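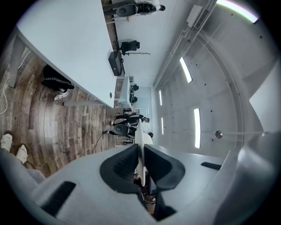

Most of the packing crew at Skukon wanted to know one thing first, whether the hours would stay the same, and one of them put it to the Veluvham managers in February. The answer was yes through the end of the Tumora trial. Shifts still start at 7 a.m.

What changes is the work itself. Part of each shift now goes to recording hand movements with gripper tools, and the recordings are used to teach the sorting arms. The goal is 3000 recordings, with 200 done so far. Eleven people have trained on the grippers, and 3 more start next month. Lifting stays with the regular crew for now. Questions about pay grades go to the Renaud office, second floor.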